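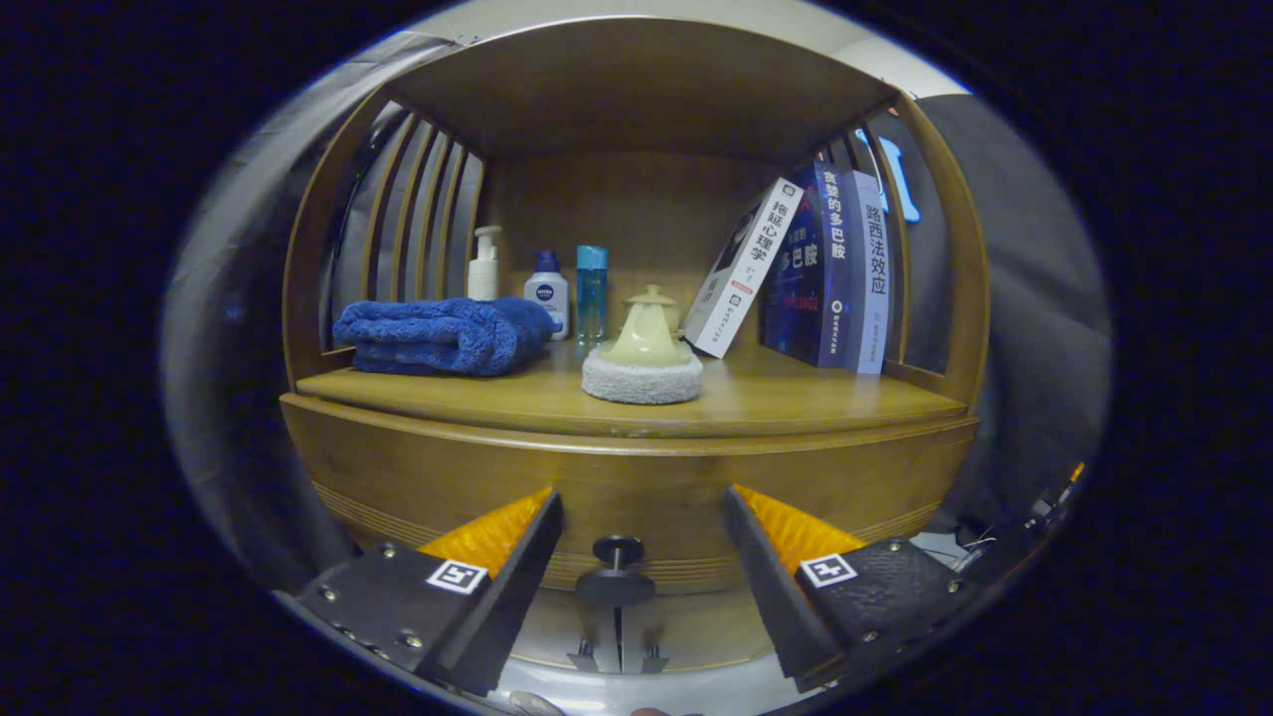 502 episodes as of Thursday night, which sounds like a lot untill you remember I wanted 912 by the end of May. Quick update then, before I go charge things. The task set is called Uller now (Magnus named it, don't ask me) and it's all shelf stuff. Pick, place, put back, tidy. The books are the hard part. One of them leans over to the left against nothing much and the fingers have to come in at an angle, with the orange pads flat on both covers, or it just pivots and slides. The towel is easy, anybody can grab a towel. Bottles fine. The diffuser with the little knobbed lid I'm leaving alone for this batch, I don't trust my hands with ceramic after 10pm.

Things I changed this week:

Slower approach. My early demos were way too fast, like someone late for a bus, and the policy copied exactly that. It slammed into the shelf edge on the test rig over at Dolberg. Radoslava Štefanec sent me the clip with no comment, which was worse than a comment.

Start pose. I used to start every episode from the same spot because it was comfy. Bad idea. Now I move my feet every 15 episodes. Left, right, a bit further back, once crouching – my knees have opinions.

Keeping the fumbles. If I miss a book and then get it on the second try, it stays in. Total misses go in a separate folder. Magnus Swanson thinks I should throw out both, we're still arguing.

Threw out 4 sessions from last week. Tracking lost the markers every time I turned my wrist in toward the slats, and the trajectories had these huge jumps in them. Could of patched it, didn't feel like it. Rerecorded two so far.

Still no idea if mixing in the Gillies kitchen data helps or hurts. Training one run with and one without, both going tonight if the machine behaves. Batch size stays where it was.

Oh and the fan noise – if anyone knows a quiet replacement let me know, I'm sleeping next to this thing.

Next up is book back between two books. Going to need more coffee for that one.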